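datasets / household / Hemwood Tabletop Objects / README

# Hemwood Tabletop Objects

A list of small household things and the surfaces they sit on, with pictures and short written labels. It covers the sort of stuff that ends up on a table when a drawer gets emptied: stationery, first aid supplies, toys, dishes, bottles. It also covers printed backdrops, mostly mats and posters.

## What is in it

- 1,026 pictures
- 652 labeled objects
- 55 object types
- 4 surface types: bare wood, painted board, cloth, printed mat

Pictures are in `pictures/`, labels in `labels.csv`. There is one row per object per picture. A row has the picture name, the object type, the main color, the surface, and a free text note. The note is often blank.

The object total counts things, so a bowl that shows up in many pictures is still one bowl.

## Naming

Types are plain words, lower case, singular. Use `glue stick` and not `adhesive`. Use `bandage` for any bandage and put the form (rolled, flat, strip) in the note. Toy bricks are `toy brick` whatever they are made of. Bottles are `bottle`, with the cap color in the note when it differs from the body.

The Wultden release had `dish` and `bowl` as separate types and people mixed them up all the time. They are merged under `bowl` now, except for flat plates, which went to `plate`.

Colors come from a short list. Orange-brown gets entered as `orange` with "brownish" in the note. Beige and tan are both `beige`. This loses some detail and we know it.

## Printed things

The printed mats caused the most label errors. Several of them show furniture, and the shelf mat shows a full wall of cubbies with books, a vase of flowers and other ornaments. None of those get an object row. The mat itself gets a row with type `printed mat`, and what is printed on it goes in the note, for example "shelves, books, red flowers". The same goes for labels on packaging.

If you search the notes for "book" you will get both kinds of rows, real books and mats with books on them. Filter on type first.

Creases in a mat are not labeled. Mats were stored folded until July and flat after that, so older pictures have more fold lines.

## Known problems

- Rolled bandages are sometimes entered as `tape`. The Magsi pass fixed most of these.
- Glossy bowls have reflections that a few labelers entered as a second color.
- Tied stacks of books are one object in some batches and separate objects in others.
- The `cloth` surface has far fewer pictures than the other three.

## Sample pictures

A shelf mat first, then bare wood with a red bowl, a toy brick, a glue stick and a rolled bandage.
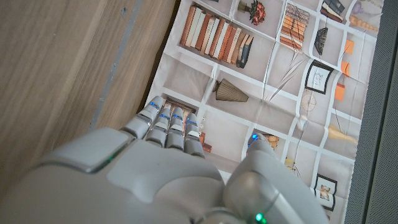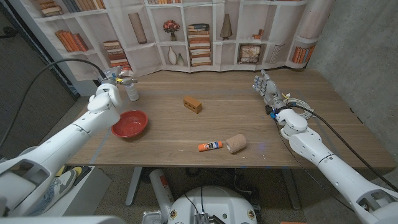 ## Comments

Homura: We've been using the labels for a sorting exercise and the merged bowl type works fine for us. The one I'd argue with is beige. A tan bandage and a cream cloth come out the same color, and then the color column is no help for finding one on top of the other. Could tan come back as its own entry in the next release? I can send the rows we already changed on our side, they're in the same column order as yours.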